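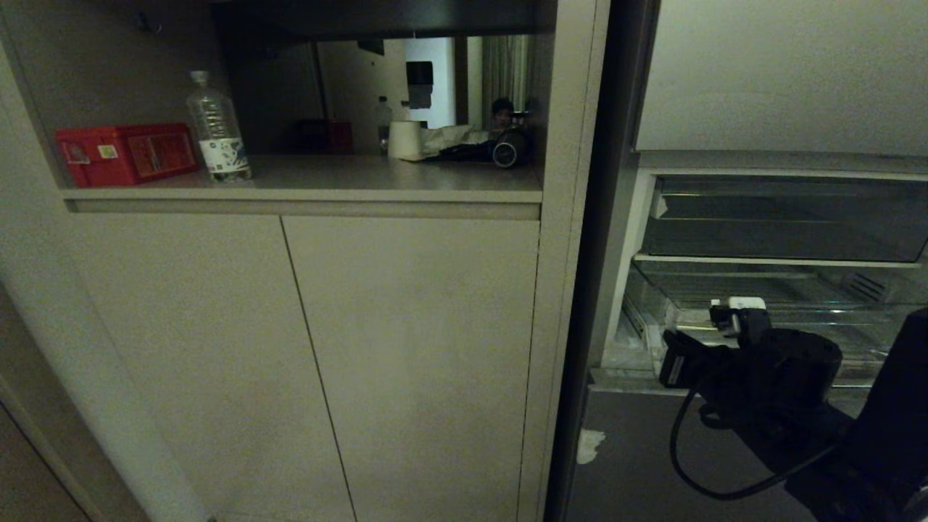
Filed under: Ticketing > Door lists

Problem: 40 guest passes for the Brorano show at Leemans not scanning. The door scanner returns "not on list" for every one. Paid tickets scan normally.

Wednesday, 2 pm. Checked the export from Dendent. It holds 355 names and the guest passes are missing from it. Promoter confirms they were added after the support band, Mavville, was announced.

3 pm. Ran the export again with "include free tickets" ticked. Guest names now show. Sent the new file to both door scanners.

3.20 pm. Scanner 1 fine. Scanner 2 still on the old list. Restarted it and loaded the file by hand. Test pass accepted.

Doors are at 8. Leaving this open until the support set starts.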